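Hundum Pauses Home Helper Program to Fix a Gripper Fault, and Thanks the Families and Technicians Who Caught It

December

Hundum, maker of the Emo household arm, said this month that it has paused all washing and fabric-handling tasks on its 182 test units while a fault in the gripper's closing routine is put right. No one has been hurt. We would still like to tell you what happened in some detail, as so many of you have been kind enough to let our machines into your kitchens and laundry rooms, and you deserve to hear it from us first.

The trouble came to light during an overnight run at our Grasso workshop. Shortly after 2 a.m. an Emo arm that had been told to let go of a dish towel reported its fingers open when they were still closed, and it carried on to its next move with the towel in tow. The towel tore, a water glass went over, and the arm stopped only when the load limit tripped. Our night crew did just what we would hope. They pressed the stop, left everything where it was and wrote it all down before anybody touched a thing.

Since then the team has gone back through 1195 recorded grasps and found 17 in which the reported finger position did not match the real one. All 17 involved soft or slippery items. The cause is a position reading that can go stale for a moment when the arm and the fingers move together, and we are sorry that our earlier checks, which leaned heavily on hard objects such as cups and boxes, did not turn it up sooner. 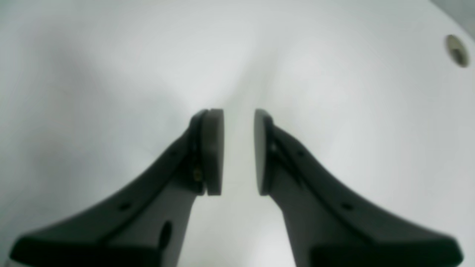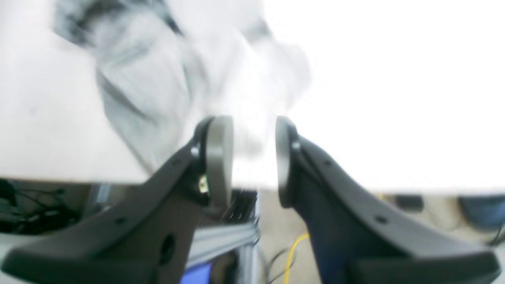 The Emo gripper, with its two facing pads apart.

What We Are Changing

The first change is in the software. Emo will now take a fresh reading from both fingers before any move that follows a release, and if the two readings disagree the arm will hold still and ask for help. The second is a new wiring harness from our longtime supplier Trukarness, with a better-protected sensor line, which will be fitted at no charge to every unit in the program.

"I have worked on grippers for a good part of my life, and I can tell you that a hand that doesn't know whether it is open is something you take seriously, even when all it has cost you is a towel and a glass," said Leonardo De Luca, head of safety at Hundum. "The folks on the night shift could have swept up and gone on with the run. I'm very grateful they called me instead, even at that hour."

Before fabric tasks are switched back on, the revised gripper will have to complete 398 releases in a row with cloth, sponges and wet dishes, without one mismatch. A single miss sends the count back to zero.

What Families in the Program Should Do

Please leave your Emo plugged in so it can receive the update. Carrying and shelf tasks may go on as usual. If your arm ever moves off while still holding something it should have put down, press the red stop button on the base, keep your hands clear of the fingers and call the number on your welcome card, day or night. Our service team will be in touch with each household to set a time for the harness visit, and they are happy to come in the evening.

About Hundum

Hundum builds robotic arms for everyday chores at home. Emo units are designed, assembled and tested at the company's Grasso workshop.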